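Flasgate lab bench gets its tabletop back

17 November 2018

The long brown table at the Flasgate teaching lab, last reported visible in September, has resurfaced. Two people spent most of a morning carrying things away from it, and the building has now run out of shelves.

The clear-out followed an inventory that listed 547 items, 34 of them under the heading "misc." Most have gone into storage at the Pokberg annex. A small glass beaker and a white rack with two rows of holes made the cut and stayed out in the middle of things.
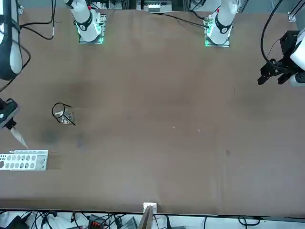 The brown table at Flasgate, with beaker and rack. Cables still hold the near edge.

The cables are next on the list, where they have been for a while. Gekeo, the supplies firm down the hall, has offered 10 storage bins and, more generously, labels to go on them.

Staff have agreed that anything left on the table overnight goes to Pokberg too - a rule that has already claimed one lunch. Classes using the bench start up again next week, and bags are to be kept on the floor.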